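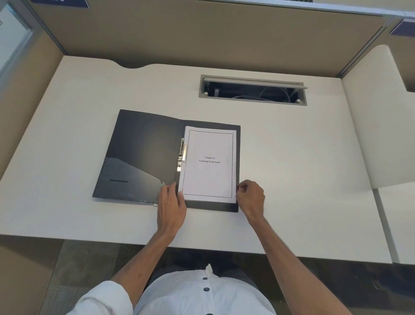
Dollisbridge, 2nd January – Ilterero has rewritten the upkeep program for the packing cell at its Dollisbridge plant, and cell technicians will work to the new schedule from today. The written part sits in a black lever-arch folder, with Chapter 6, Learning Experience, read at a desk before any technician goes out to the floor. The practical part follows at the cell itself, with the guarding open and the power locked off.

The cell is built on a single Wumero arm that lifts filled cartons from a conveyor and stacks them on pallets. It has run 3560 hours since it was put in. Under the old plan, the wrist joint was greased only when it got noisy. It will now be greased every 2000 hours, and the gripper pads will be swapped at the same stop.

"We were fixing things after they broke," said Kamarul Tambunan, maintenance lead at Dollisbridge. "The arm would drift a few millimetres, someone would re-teach the pick point, and a week later we'd be back there. Most of it came down to a loose base bolt and a worn cable."

The new schedule has 84 checks, 13 of them done at the start of each shift. These cover air pressure, the light curtain, the emergency stops and the cable run along the forearm. Spare pads and a second teach pendant cable – both supplied by Ekpo – are now kept in a cabinet beside the cell.

Jamie Stockdale, who wrote the training chapters, said technicians will sign off each one with a supervisor. The labelling cell moves to the same system in April.

Media enquiries: Ilterero site office, Dollisbridge.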